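Shared Workshop Walk-Through: Jireš House Woodshop and Craft Room
June check, with comments
Checked by: Žofie Mikuš
Started 2:15 p.m., Wednesday

Ratings used on this sheet: OK, Watch (fix before next check), Fix (do not use until done).

1. Entrance and exits

Main door opens fully and closes on its own. OK
Back door opens from inside without a key. OK
Exit sign over back door is lit. OK
Path from the table saw to the back door is clear. Watch

Comment: Sheet goods were leaning against the wall on the left side of the path again. There is still room to get by, but only if you turn sideways. I moved two panels to the rack. The rest belong to the Callix project and need to be picked up or cut down. The path has to be 44 inches wide for its full length, and the tape on the floor marks it. Anything over the tape gets moved.

2. Fire safety

Extinguisher by main door: gauge in the green, pin in place, tag current. OK
Extinguisher by finishing bench: gauge in the green, pin in place, tag missing. Watch
Oily rag can has a lid that closes. OK
Rag can emptied. Fix
Smoke alarm tested. OK

Comment: The rag can was nearly full. Somebody had been oiling the stair treads for the front hall and used up most of a bag of rags. They were all in the can with the lid down, so that part was done right. The can has to be emptied at the end of any day it is used. Rags go outside, flat on the rail, until they are stiff. Do not put them in the kitchen trash.

The missing tag has been reported. Do not hang a handwritten one in its place.

3. Electrical

Cords free of cuts, tape repairs and bare wire. Fix
Plugs have all prongs. OK
No extension cords used as permanent wiring. Watch
Outlet covers in place. OK
Panel door closes, breakers labeled, space in front clear. OK
GFCI outlets at sink trip and reset. OK

Comment: The orange cord on the small shop vacuum has a nick near the plug deep enough to see the inner wires. I cut the plug off so that it can't be used, and the vacuum is on the shelf with a red tag. A new plug costs less than a sandwich, and I can put it on next week.

The extension cord behind the drill press has been there since winter. Either the press moves closer to the outlet or we get an outlet put in. I would move the press.

4. Table saw, band saw, drill press

Table saw guard and riving knife on. OK
Push sticks within reach of the operator. OK
Band saw guide set properly, blade cover latched. Watch
Drill press table lock holds. OK
Chuck key not left in chuck. OK
Stop switches work on all three. OK

Comment: The band saw cover latch is loose. It holds, but you can lift it with one finger. Needs a new screw and a washer. The blade is also dull. A dull blade makes people push harder, and then the hand ends up too close. Spare blades are in the drawer marked Prenen, from the old shop sign, which has nothing to do with what is in it.

The miter gauge was set at 45 degrees and left there. Please return it to square when you are done. Not a safety item, but two people have already ruined cuts because of it.

5. Work surfaces and offcuts

Benches stable, no rocking. Watch
Tops free of nails, staples and splinters. OK
Boards in use have smooth edges. OK
Vises open and close freely. OK
Offcut bin not overflowing. Fix

Comment: The bench by the window rocks on the left rear leg. The old shim is gone and the foot is worn. Folded cardboard is not a repair. I will glue on a block of hardwood and trim it.

The offcut bin is too full and pieces had slid onto the floor where people step back from the saw. Anything shorter than your hand goes to the kindling box. Anything longer goes in the rack, with the kind of wood written on the end if you know it. Good maple has been going out as kindling, and I would like that to stop.

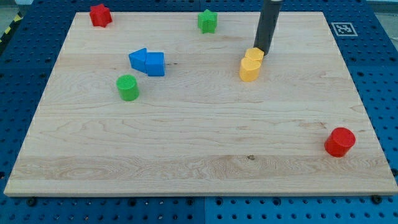 How often should a maple work board be oiled?
Whenever the surface looks dull or feels dry to the hand. In a heated room in winter that can be every few weeks, and in summer much less. Wipe on a thin coat, wait, and wipe off whatever has not soaked in. Bare end grain takes more oil than the face, so go over it a second time.

6. Hand tools and storage

Chisels stored with edges covered. Watch
Hammer and mallet heads tight. OK
File tangs fitted with handles. Fix
Knives retracted or sheathed. OK
Wall hooks firmly seated. OK
Heavy items on lower shelves. Watch

Comment: Two files have no handles. They are in a coffee can on my desk and will stay there until they do. A bare tang will go straight into your palm if the file catches.

Half of the chisels were in the roll and the other half were loose in the drawer, edges up. The roll has enough pockets for the whole set. I put them back in order of width.

The bench grinder was on the top shelf. It weighs more than most people think when it's over their head. Moved to the bottom shelf.

7. Dust and air

Dust collector bag less than half full. Fix
Hoses attached, no splits. OK
Floor swept. OK
Window fan runs. OK
Dust masks in stock. Watch

Comment: The collector bag was packed. Suction at the band saw was poor because of it. I changed the bag during the check – it took less time than writing this – and suction is back to normal. There are 24 masks left in the box. That will not last through the summer classes. Order more when you order bags.

Please do not clean off the machines with compressed air. It puts the fine dust up where everyone breathes it, and it comes down again on the finishing bench. Use the brush and the vacuum (the big one, for now).

8. Finishes, glues and chemicals

All containers labeled. Watch
Lids tight. OK
Flammables in the metal cabinet. Fix
Safety sheets in the binder. Watch
Gloves available in more than one size. OK

Comment: A can of mineral spirits was under the sink. It goes in the metal cabinet every time, including when you plan to use it again after lunch.

One jar had no label. It smells like shellac and is probably shellac, but I am not going to guess. It has been set aside for hazardous waste drop-off. If it is yours, you can label it and have it back.

The binder has no sheet for the Jellance glue. The maker prints the address for the sheet on the bottle. Someone with access to the printer, please print it and put it behind the tab for adhesives.

9. First aid and eye protection

First aid kit sealed and stocked. Watch
Eyewash bottles not expired. OK
Safety glasses clean and not scratched. Watch
Hearing protection at each loud machine. OK
Emergency numbers posted by the phone. OK

Comment: Bandages are low, the small ones as always. No gauze problems. If you take something out of the kit, write it on the card inside the lid, even if it was only a splinter. We use the card to see where people are getting hurt, and right now it says nothing while the bandages keep disappearing.

Several pairs of glasses are so scratched that people push them up to see the line. I threw those out. The remaining pairs are on the hooks by the door.

10. Items carried over from last check

Loose stair tread to loft: repaired. Closed
Light over the lathe flickers: tube replaced. Closed
Sink drains slowly: still slow. Open
Sign for hair and loose sleeves: put up by the drill press. Closed
Spare key for machine cabinet: not found. Open

Next steps

Rag can, offcut bin and mineral spirits were taken care of before I left. The small vacuum and the two files stay out of use. Band saw may be used with care until the latch is fixed, but not for resawing. The Callix panels need an answer by the weekend.

Write additions or corrections on the back of the copy by the door and put your initials next to them.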